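From: Noémie Arnaud
To: cell-upkeep list
Subject: Re: Left gripper drifting on the two-arm cell at Stenstead

Octavian Iordache wrote:
> We have the same two-arm bench as you, and the left fingers have started
> closing off centre. It copes with boxes. With anything clear and flat it
> pushes the piece along the table before it gets hold. I have homed it
> twice and reloaded the June settings. Is it worth taking the fingers off,
> or should I look at the wrist camera first?

Octavian,

Take the fingers off. We had this at Memulcombe in the spring and I lost a morning to the camera before I looked at the screws. Two of the four on the left finger mount had backed out. I cleaned the threads, put them back with a drop of threadlock and left the arm parked overnight. Then I ran the homing routine from cold and saved the new zero under its own name, so the old one is still there if you need it.

After that I go straight to the drawing set, with the clear pouch, ruler, set square and protractor. If the fingers are out, these find it sooner than a box does. 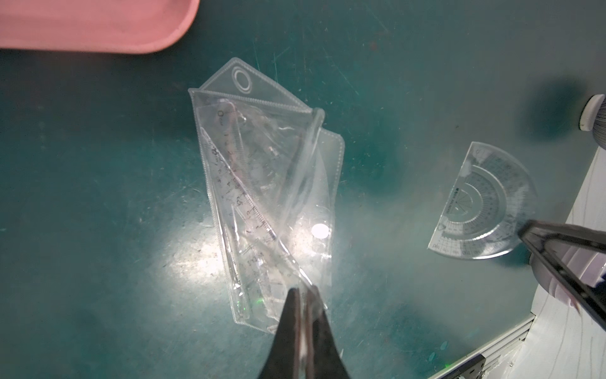 How often should the finger pads be changed? Every 3000 grips on our bench, or sooner if the edge has gone shiny. Our last left pair came off at 3532 and the grip was already poor.

Do both sides together. I changed only the left once and had to redo the offsets on both arms a week later.

For the lamp, turn it down before you touch the camera exposure. We run ours at level 8, and at 18 the wrist view of clear vinyl was no use to me. The Vadotum sheet has you set exposure first, but I ended up doing it twice that way.

Pavlović has the spare mount screws if yours are chewed. Send me your offsets once you have homed it and I'll put them next to ours.

Noémie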